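Dust and Floor Dirt in a Shared Student House
Project report, Environmental Health, Lornlow College
Submitted September 20, 2024

1. Background

Most of the dirt on an indoor floor comes from two sources. Part of it is made inside, from skin, hair, food and clothing fibers. The rest is carried in on shoes. Our course reading gave very different estimates for the split, and none of the studies looked at student housing. We wanted to know how much dirt was coming into one shared house and whether a doormat would change the amount.

The house is on Chmielewska Street. It has four bedrooms, one kitchen and a hallway with a hard floor. The front door opens onto a gravel path, and most people keep their shoes on until they reach their rooms.

2. Method

We marked off a strip of floor inside the front door and another of the same size outside the kitchen. Both strips were swept every evening after dinner. The sweepings went into a paper envelope, which was labeled and weighed the next morning on a Clumeo kitchen scale.
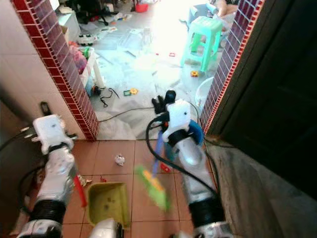 Each strip was swept in the same direction every time, from the wall toward the middle, and then once more across. Anything larger than a pea was taken out before weighing. This removed leaves, bottle caps and one earring, which would have thrown off the totals.

For the first half of the project there was no mat. For the second half we put down a Skasen coir mat outside the door and a cotton one inside. We did not ask anyone in the house to wipe their feet. Rain was written down each day as none, light or heavy.

3. Results

Without mats, the door strip gave 700 grams in total and the kitchen strip gave 180 grams. With mats, the door strip dropped to 300 grams. The kitchen strip hardly changed.

Rain made a clear difference at the door. The heaviest envelopes all came from the day after heavy rain, when mud on the floor had dried and broken up. On dry days most of what we collected was fine gray dust with a little sand in it. 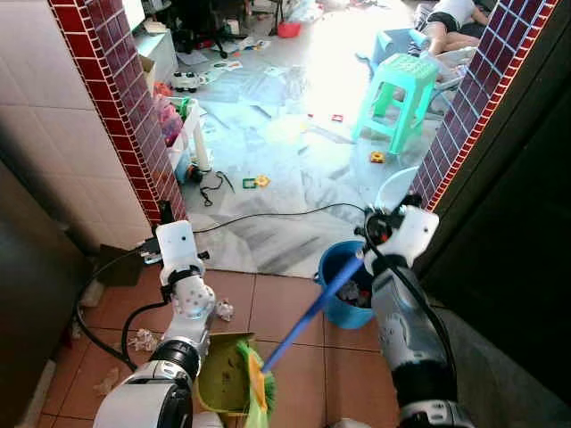

The kitchen sweepings looked different from the rest. They were mostly crumbs, onion skin and hair, with very little sand. We think this explains why the mats had so little effect there.

4. Problems

The scale reads only to the nearest gram, so light days were hard to tell apart. On two evenings the sweeping was done late and people had already walked through with wet shoes. We kept those days in the totals. The second half of the project also had less rain than the first, so part of the drop at the door may be due to weather.

5. Further work

A longer test should switch the mats in and out every few days so that both conditions get similar weather. We would also like to weigh what collects in the mats themselves. Ours were shaken out over the path before we thought of it. A scale that reads to a tenth of a gram can be borrowed from the chemistry lab with a signed form.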